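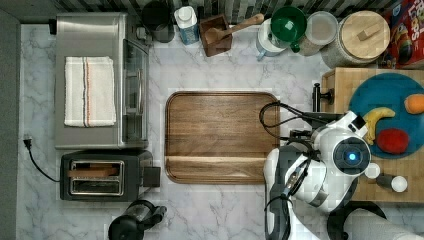
Bench 2, overview from the top. Marble side with the board, butcher block to the right.

28 November 2020, Illatville kitchen workshop

Came in to treat the wooden board on bench 2. The raised rim is good, it holds the oil in, but the groove near the lower side collects old crumbs and I had to clean it with a toothpick before starting. I sanded by hand only, along the grain, and wiped with a cloth. The colour is nice and rich brown, so I do not want to go too dark with the next coat.

Weights on the Kelemen scale:
board before oil 1272 g
oil bottle before 928 g
oil used, first coat, almost 75 mL

I think this is too much for one coat. Next time I take less and wait longer. The notes from Plestuvari say to leave it flat overnight, but I prefer to stand it on the long edge so both faces can breathe - please tell me if you disagree.

Other things on the bench:

The folded towel with the red and blue stripes stays on top of the toaster oven when the oven is off. Before anybody heats the oven, move the towel to the hook. I wrote this in November already and I write it again.

Cord of the black toaster makes a big loop on the marble. I would like a clip at the wall side. Facundo Leiva has some clips left from the Zakus job, I will ask him on his next shift.

Row at the back: the utensil holder and the jar with the grey lid can stay. The cereal box should go to the cupboard, it takes the corner and I need the space for drying. The big ceramic canister is heavy, lift it by the body and not by the little knob of the lid.

Plastic fruit on the teal plate is for the display shelf. It must be washed with mild soap, no alcohol, the paint on the old set became sticky.

To buy: sandpaper grit 100, lint-free cloths, one more bottle of mineral oil.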